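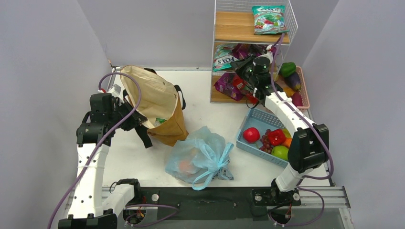

April, a little after nine at night

Long day, and I told myself I'd get it down before bed, so tea's made and the dog is on my feet. The postcards went out. All 1000 of them, dropped at the back counter of the post office in Clirnberg before lunch, and I drove home feeling lighter than I have in weeks, which is silly when you consider that all I did was hand over four boxes of cardboard.

I should back up a little, for when I read this next year and wonder why I was so worked up about a mailing. When I took over the marketing for Osetti Plumbing last fall I inherited a phone book ad, a website with the old address on it, and a drawer of refrigerator magnets. I love those magnets, I really do (there's one on my own fridge holding up the vet's number), but they only do any good for folks who already have us. We're fine in the old part of Clirnberg. Everybody's mother used us. Then you cross the river into Povari, where all those new streets went in, and we may as well be from the moon. People moved there from all over and when the water heater goes they type something into their phone and take whoever comes up first.

So the plan was Povari, and the plan was paper. I went back and forth on it for most of the winter. The young fellow who sells the online ads thinks I'm a dinosaur, and he was very sweet about it, and maybe he's right! We are doing some of his ads too. But a postcard sits on the counter under the keys for a week, and a plumber is one of those things you don't want until you want it terribly, usually at a quarter to six in the morning with a mop in your hand.

The card went through sixteen versions. I know that because I named the files by number and the one I sent to the printer was 16. The first few had far too much on them. I had every service we offer in two columns, drain clearing, sump pumps, backflow testing, garbage disposals, the whole lot, plus a paragraph about how we got started, plus a coupon, plus a map. My sister-in-law looked at one of them over Sunday dinner and asked me what it wanted her to do. I didn't have a good answer, and I sulked about it through the pie.

The final one has the phone number very big, the words "New to Povari? Here's your plumber," and one offer: a free look at the water heater, no charge for the visit, good through the end of June. On the back there's a short note in ordinary sentences, signed from all of us at the shop. I took the map off. I took the wrench drawing off too, and I still miss it a bit.

What I fretted over most was the offer. The boss wanted money off, twenty bucks or some such, and I kept saying that a person with no leak has nothing to spend twenty bucks on. A water heater check gives them a reason to have us in the house on a calm day. Our tech writes the age of the tank on a sticker with our number on it, they see that we wipe our feet, and later on they know who to call. We argued about it pleasantly over doughnuts in the shop and in the end the boss said go ahead, if the phone doesn't ring we'll do it the other way in the fall. Fair enough.

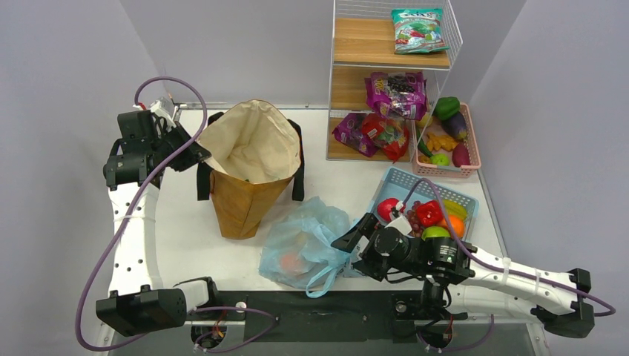 Is one mailing enough to tell whether postcards work for us?
Probably not; I want to send the same card to the same streets 2 more times before deciding anything.

I wrote that at the top of my notebook page today so that I'll be made to look at it when I get discouraged, which will be by about the third quiet morning, knowing me. I do get attached to the first result of anything. When we ran the spring special on sump pumps I'd have thrown the whole business out after a week, and then it rained and rained and the phone went crazy, and I couldn't have told you whether it was the special or the rain.

That's the other thing I finally did right this time. The postcards have their own phone number. It rings on the same desk and sounds the same as the other line, but the log shows which number was dialed, so I won't have to depend on us asking "and how did you hear about us?" while somebody's kitchen ceiling is coming down. We always forget, and when we do ask, people say "oh, the internet" to be polite. I tested the number from my own cell in the post office parking lot, twice, and then once more from home in case the first two were luck.

The addresses took me the better part of last week. I started with the streets closest to the bridge, then crossed off the apartments, where the landlord has his own man, and then I went through our customer list and pulled out anybody we already look after in Povari. There were 73. More than I'd thought, and it gave me quite a lift. I set those aside and I'd like to write to them separately, something friendlier, because it isn't very nice to get a card saying "New to Povari?" from the folks who put in your bathtub. I have a start on it: thank you, here's the same water heater check, and if you have a neighbor who needs a plumber we'd be glad to hear from them. I want it to be a real letter in an envelope. The boss will grumble over the stamps.

I also spent a good half hour this afternoon in Heo, which is the program we use for scheduling, trying to make a separate label for these visits so they don't get mixed in with the emergency calls. I found the place for it in the end, under a menu I'd have sworn was for printing. The label is green. I blocked out two mornings a week for the checks starting the week after next, and moved one drain job to make it fit, and now I'm a touch worried that we'll have those mornings standing empty and everyone will look at me. Or that we'll have forty calls and not enough mornings! I can't seem to worry in only one direction.

Things still to do tomorrow, while I remember: fix the old address on the website (for heaven's sake, before the cards land), put the same offer on the front page so it matches, print a little sheet for the desk so whoever picks up knows what the free look covers and what it doesn't, and order more tank stickers. The last batch of stickers curled up from the heat and fell off, so I need to ask for the other kind of glue.

The tea's gone cold and the dog is snoring. The post office lady thought the cards might start showing up in mailboxes in a few days, and I put one in the stack with my own address on it so I'll know when. I've already decided where it goes on the fridge, right under the magnet.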